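About Irkier

Small-object and tableware photography, Florasholm 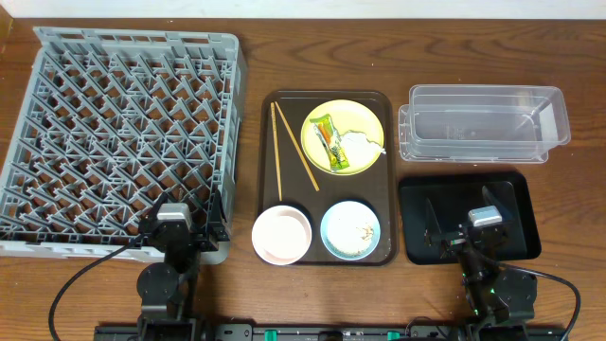
Gray dish rack and serving tray on the wooden table.

Irkier is a photography business for people who make, sell or lend objects. We photograph cups, bowls, lamps, tools, book covers, jewellery boxes and many other things which can be carried through a normal door. We do not photograph weddings or families, although we are asked for it quite often, and we are always glad to give the name of a colleague who does it well.

My name is Gilang Sembiring and I am the owner. I learned photography in a printing house, where I was first employed to correct the colour of catalogue pages made by other people. For several years I saw every day what happens with a picture after the photographer has sent it away. A white plate became yellow, a blue glaze became gray, and the customer telephoned to complain. From this time I have kept the habit to think first of the final page, and to ask each client on which paper or which screen the picture will be seen.

The business began in a rented room on Stadmont Lane, above a shop for picture frames. It had one north window and a floor that moved when the delivery truck passed, so long exposures had to wait until the street was quiet. After 16 months we moved to the present address in Florasholm, where the floor is concrete and the ceiling is high enough for a proper overhead stand. Some of our first clients from Stadmont Lane are still with us, and we still go there to buy our frames.

How we work

Every job starts with a conversation. It can be by telephone, or you can come and put your objects on the counter. We would like to know the size, the surface, the number of views and the date when you need the files. For shiny surfaces we prefer to see one piece before we give the price, as a polished kettle may take a whole morning and a matte one only a few minutes.

The objects are photographed in the order agreed with you. We send the first finished picture on the same afternoon, and we ask you kindly to look at it before 4 p.m. so that we can change the light while it is still standing. Afterwards it is also possible to change, but it is slower for everybody.

Retouching is made in our own studio. We remove dust and fingerprints. We do not remove a crack, a repair or a maker's mark unless you have asked for it in writing. This rule is important especially for auction and museum clients, who need that the picture is a faithful record of the condition.

The Pasaribu catalogue

Our largest work until today is the Pasaribu catalogue, a private collection of household ceramics. We photographed 526 pieces, each one from the front, from above and from underneath, with the same background and the same colour chart. The family wished that a reader could compare any two pieces in the book without wondering about the light. To keep this promise we marked the position of the lamps on the floor with tape and measured them again each morning. The printed book was finished in October and a copy is in our waiting area, where visitors are welcome to read it.

Prints and files

You receive your pictures as files for print and as smaller files for the web. The print files are prepared at 300 dpi in the size which we have agreed. We keep a copy for 24 months, and if you lose yours in this period we send it again without cost. Paper prints can be ordered too, on matte or semi-gloss paper.

Visiting us

The studio is on the ground floor, with a loading door at the back and parking beside it. Please write to us before you come with fragile or heavy objects, so that we can clear a shelf and have a cart ready. The counter is open from 9 a.m. If you would like only to ask for a price, an email with a simple phone picture and the measurements in centimetres is enough, and I answer these emails myself.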